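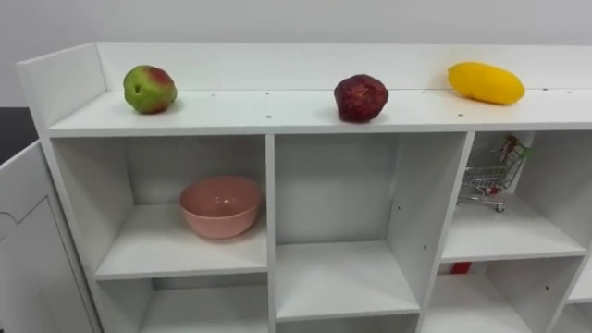 Pirnau, 2nd September – The grocery cooperative Ondus will open its second neighborhood store in Pirnau, on the ground floor of the former Huamán printing house. The store creates 16 jobs and will be open every day until 10 in the evening.

Ondus was founded by local families and today has 591 members. "In August we signed the lease, and already we receive many questions from the neighbors," said Teodor Costache, director of the cooperative. "Everyone can shop with us – membership is not required."

Hernán Usuga will manage the new store.

Press contact: Ondus office, Pirnau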